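Forums > Workshop > Storage > Small toolboxes

2025-12-12, posted by Eirlys Rosser

Looking for a plastic toolbox for odds and ends. Is a top handle set into the lid worth having? Mine lives at the back of a bench.

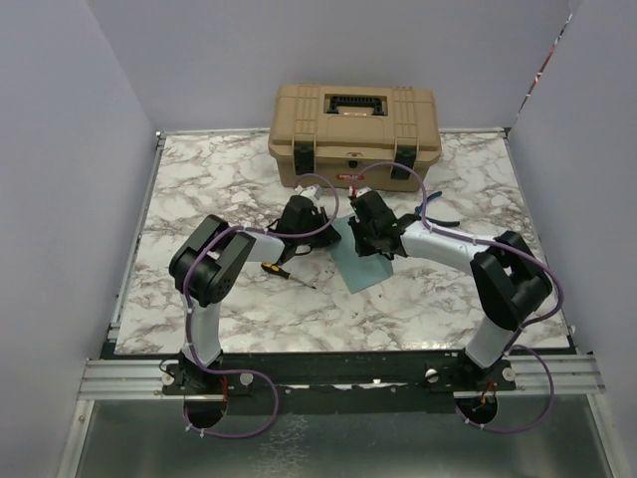 Reply 1 – BarnabásS

Tan one, two black latches, ribbed lid. The handle sits in a well, so mine stacks fine.

Comments (2)

bullitthorpe17: Disagree. Ribbed lids collect sawdust.

Eirlys Rosser: I can live with sawdust. Going with tan.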